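Reglas para robots en la plaza: mucho papel y poca acera

Boletín de movilidad y espacio público, 2024-02-26

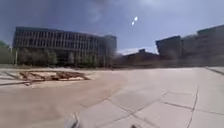 El borrador de buenas prácticas para robots de reparto y de inspección en espacios peatonales ya circula entre los ayuntamientos que se apuntaron al programa Clendham, y lo he leído entero. Son 247 páginas. Las primeras cincuenta explican por qué hace falta un marco común, cosa que quien lo descarga ya daba por sabida. Las reglas de verdad, las que obligan a alguien a hacer algo, caben en seis.

Vaya por delante que no estoy en contra de que exista. Llevamos demasiado tiempo con permisos concedidos por correo electrónico y renovados por inercia. Pero un código que se presenta como «exigente» debería exigir, y este, en cuanto llega a un punto incómodo, recurre a «se recomienda», «cuando sea viable» y «en la medida de lo razonable». La expresión «cuando sea viable» aparece incluso en el apartado de parada de emergencia. Que me expliquen en qué circunstancias no es viable parar.

El pavimento

El capítulo sobre superficies es el más flojo. Distingue entre suelo «apto», «apto con reservas» y «no apto», y deja que sea el operador quien clasifique su propio recorrido antes de empezar. Una plaza de losas grandes, vista en un plano, es apta sin discusión. A ras de suelo tiene juntas, alguna losa partida, un alcorque con tierra, un bordillo que separa dos niveles y manchas que un sistema de visión puede confundir con otra cosa. El borrador menciona los bordillos en un párrafo y las grietas en una nota al pie. De las manchas y las sombras no dice nada, y cualquiera que haya revisado registros de paradas imprevistas sabe que ahí se va buena parte de la mañana.

Csaba Takács, que participó en la redacción, defiende que detallar más sería contraproducente. «Si enumeramos cada defecto, el operador cumplirá la lista y dejará de mirar», me escribió. Puede ser. También puede ser que, sin lista, no mire nunca. Le pregunté si el grupo había probado la clasificación sobre un mismo recorrido con dos evaluadores distintos para ver si coincidían. No se ha hecho. Está previsto para una segunda fase, sin fecha.

Las horas de prueba

Se piden 2000 horas de funcionamiento acumulado antes de solicitar la autorización ordinaria. Suena a mucho. El texto, sin embargo, no aclara si cuentan las horas en nave, las de simulación o las que el equipo pasa encendido y quieto esperando instrucciones. Tampoco distingue entre una explanada despejada y la misma explanada a la salida de un colegio. Con esa redacción, un fabricante paciente puede presentarse con todas las horas cumplidas sin haber esquivado a un solo peatón.

Edit Szekeres, que lleva los permisos de vía pública en Katley, lo resume con menos diplomacia que yo: las horas son lo que se mide cuando no se sabe qué medir. Su oficina pide otra cosa, un registro de intervenciones humanas con hora, lugar y motivo. Es pesado de rellenar y los operadores protestan, pero al menos se puede discutir sobre algo. El borrador de Clendham cita ese registro como «experiencia de interés» y lo manda a un anexo.

La persona responsable

Aquí hay un avance, y lo reconozco. Cada equipo deberá tener asignada una persona con nombre y teléfono durante toda la operación, y el teléfono tendrá que figurar en la carcasa en caracteres legibles. Me parece bien. Lo que no me convence es el límite: una misma persona podrá supervisar hasta 3 equipos a la vez, sin que se diga de dónde sale la cifra. Dirceu Meireles, de Dedeo, asegura que en sus pruebas nadie se ha visto desbordado. Le pedí los datos y me remitió a un folleto. El folleto repite que nadie se ha visto desbordado.

Tampoco se regula el turno. Vigilar una pantalla en la que casi nunca pasa nada cansa de una forma muy concreta, y el documento despacha el asunto con una invitación a «promover pausas adecuadas».

Las imágenes

Sobre las cámaras, el borrador pide conservar las grabaciones «el tiempo estrictamente necesario». ¿Necesario para qué? Si es para investigar un incidente, póngase un plazo. Si es para mejorar el producto, dígase, y que el ayuntamiento decida si quiere ceder su plaza para eso. Lilla Gulyás presentó una enmienda que separaba los dos usos. Se rechazó por «complejidad de aplicación», y no he encontrado ninguna explicación más larga que esas tres palabras.

Qué se puede hacer ahora

El plazo de alegaciones sigue abierto hasta finales de marzo. El formulario admite comentarios por apartado y conviene usarlo así, porque los generales se archivan juntos. Si su municipio tiene partes de incidencias, aunque estén en una hoja de cálculo mal puesta, adjúntelos: al grupo redactor le sobran principios y le faltan casos.

Yo he enviado comentarios al capítulo de superficies y al de supervisión. Sándor Lengyel, que coordina la revisión desde Halász, me ha confirmado la recepción y me ha avisado de que las respuestas se publicarán agrupadas por temas, sin contestar una por una. Le he preguntado quién decide los temas. Sigo esperando.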